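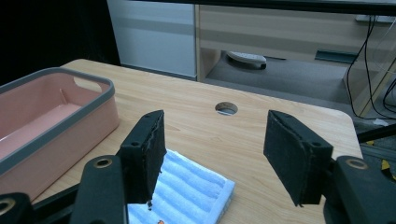
2024-10-19

Towels again. I said in June I would keep these entries short and I've failed every time, so apologies in advance to whoever gets the notebook after me.

Where we are: the folding line at Tandar has been running the Mok cell on flat hand towels since the summer, and the ribbed ones are the last kind still going through the hand bench. The laundry wants them moved over. We've been asked to collect enough hand-gripper demonstrations for the arm to learn the ribbed ones, and to say by the end of the month whether it's worth doing. So that's the job. I've got 529 demonstrations logged up to tonight, of which 141 are ribbed towels, and the rest are the flat ones we had from before.

Today I did 30 more, all from the same start: towel folded on the table, bin off to the left, gripper open over it before I do anything else. I'm trying hard to keep that opening pose the same. On the early runs I was already closing the fingers on the way down (it's quicker, and my hand just wants to) and when I trained on those the arm picked up the same habit and nipped the top layer. So, open, pause, down, close. It feels daft and slow. Please do it anyway if you're filling in for me.

The ribs are the trouble. If the fingers come in along the ribs the cloth slides in neatly between the pads and you get the lot. If they come in across them you push a little wave of towel ahead of one finger, and then you've got a fat lump on one side and a loose flap on the other. I tried it both ways, plus a few on the diagonal to see. The diagonal is surprisingly decent! I wouldn't have guessed. I've tagged those separately in the Wetell folder, don't merge them yet.

Pads: the edges have gone fluffy on both fingers. I keep meaning to swap them and then thinking no, if I swap them now halfway through the ribbed set I'll never know what was the towel and what was the pad. So they stay until the set is finished. After that, new pads, and I'd like to redo six of the worst ones to compare.

Also the table. Light blue cloth on blond wood is fine for contrast, I've no complaints there, but the cable hole in the top is a nuisance. On two runs I dragged the towel over it and a corner dipped in and caught. I've started keeping everything on the near side of it. Could tape a bit of card over, but then it's a different-looking table from all the earlier data and I don't fancy explaining that in a month's time. Leave it for now.

The pink bin works well as a target. It's a nice strong colour with the grey rim round the top, and the model seems to find it even when I shift it a bit. The one at Tandar is white and deeper, so I want a session with something closer to theirs before we promise anything. I've asked if we can borrow one.

Now the other half of the visit, which I keep putting off writing up because it's harder to put in a table.

I spent the morning at the laundry, mostly on the hand bench. Before the Mok cell went in, a shift on that bench meant folding, all of it, everything that came down the belt. Now the flat towels go to the cell and what's left for people is ribbed towels, anything stained, anything odd-shaped, and looking after the cell when it stops. On paper that is less folding and it is less folding. The older hands told me their wrists and shoulders are better for it and one of them was very firm that she would not go back.

But they also said the easy stuff was where they got their rest. Flat towels you can do while chatting, or thinking about your tea. Take those out and every item that reaches you is one that needs looking at. I hadn't thought about that at all, and I've been working on this thing for the best part of a year. Folding fewer, finishing more tired in the head. Two people said nearly the same thing without having heard each other.

The other complaint was stops. When the cell stops it shows a light and a code, and the code means nothing to anyone on the floor. They've got a handwritten list stuck up next to it with what they think each one means, and it's pretty good, better than ours in a couple of places. Most of the time the fix is to pull the towel out, shake it, put it back. But it doesn't count as work on the sheet, so a shift with a lot of stops looks like a slow shift, and people get asked about it. That's a management thing and not mine to sort, but I'm putting it in the write-up because if we move the ribbed towels over there'll be more stops for the first few weeks, I'd bet money on it, and the same people will get the same questions.

What I'd suggest (draft, shout if you disagree):

Leave some ribbed towels on the bench, at least to begin with, and let the shift choose how many. The cell can take either.

Put the stops on the sheet, with a tick and the time. We can pull that from the Pimora log, it's already in there, somebody only has to print it.

Plain words on the screen. Use their list. Ask first, and put their names to it if they want.

Have somebody from the bench come and do a session with the hand gripper. I fold like a person who learned it from a diagram. They have a flick at the end of the second fold that squares up the edges and I can't do it, I tried for ages and got laughed at, fairly. If the arm is going to copy a person it may as well copy someone who's good. Paid time, obviously, and I'd want it agreed what happens with the recordings before anyone picks up the gripper. One of them asked me straight out if she'd be training her own replacement and I didn't have a good answer. I said the plan was to move people over to the new linen room and she said had I seen that written down. I haven't. I'm going to ask.

Odds and ends:

Battery on the gripper was low by the last few runs, put it on charge, check it in the morning.

The last run of the day has a big wobble in the middle where I sneezed. Marked as bad, please don't rescue it.

Need more ribbed towels. The ones we have are getting soft from handling and they fold better than fresh ones – that'll flatter our numbers if we're not careful. Ask Tandar for a stack straight off their dryer.

Next session: same start pose, along the ribs only, then across if there's time. Then pads.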